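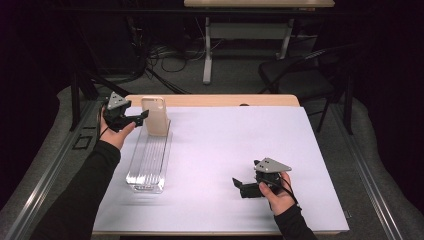 The Norkside hand-held gripper kit is sold as a way to collect manipulation data without a robot, and on that narrow claim I have no complaint. An operator holds one gripper in each hand, does the task at a table, and the recorded motion is later used to train an arm. My objection is to the price list, which treats the grippers as the product and everything else as optional. Look at what a plain phone case job needs: a case standing on end in a ribbed clear stand, a white work surface, a marker plate on top of each gripper, and two fingers that have to arrive beside a thin upright object at a usable angle. The grippers are one item in that arrangement. The buyer is left to supply most of the rest, and the quality of the data depends on it.

I have used the kit since April at Skullalcombe, where our group does handling trials for small consumer parts. We bought the two-hand version. Setup took 3 days, against the one afternoon given in the quick start guide. Most of that time went to the tracking volume. The plates must stay in view of the tracking cameras through the whole motion, and a wrist turned a little too far inward hides one plate behind the other. The guide gives this a single sentence.

Our first batch was 358 recordings. After filtering, 264 were usable. The vendor's software rejects a recording when a plate is lost for longer than a set interval, and it does so after the session, in a batch process. An operator can work for an hour in a posture that loses the left plate on every reach and learn of it the next morning. Tharun Sastry wrote a small script that sounds a tone when tracking drops, and the second batch went much better. A tone is not a difficult feature. It should ship with the kit.

The mechanical design is sound. The fingers close evenly, the trigger force is low, and there has been no measurable play in the linkage so far. The cord at the wrist is a reasonable answer to the question of dropped units, although it can catch on a cuff. Na-rae Shim, who has done more hours on the kit than the rest of us, prefers it to the Istov exoskeleton glove we had on loan. The glove reports more joint angles, but our arm has a two-finger gripper and cannot use them. With the hand-held unit, the person and the machine have the same fingers, and a grasp that is impossible for the arm tends to be impossible for the operator as well. That is the best argument for this class of device, and the Norkside brochure puts it on page 9, behind the color options.

Clear fixtures deserve a separate note. A transparent stand gives bright reflections under overhead light, and the depth channel on our camera returns poor values along the ridges. We changed the lamp angle and got part of the way. Si-woo Han wants to move to matte gray stands. I disagree – the parts will be presented in clear holders on the customer's line, and a policy trained on convenient fixtures will meet the inconvenient ones later, at greater cost. The vendor's sample data uses opaque blocks throughout, and buyers should read its success figures with that in mind.

The annual service plan is harder to defend. It covers calibration of the marker plates, replacement of finger pads, and access to the cloud filter. The first two are work any lab can do on a bench. The third is the same filter we would prefer to run locally, before the operator leaves the table. Owen, the smaller competing kit, includes a local filter at no charge, with a looser grip and a shorter battery life. I would still choose the Norkside hardware over it.

My recommendation to other groups is to buy the grippers without the plan, budget separately for lighting and fixtures, and write the tracking alarm before recording anything. Norkside has told us that a live tracking display is planned for the next release. We will renew the software license when it is available on our machine.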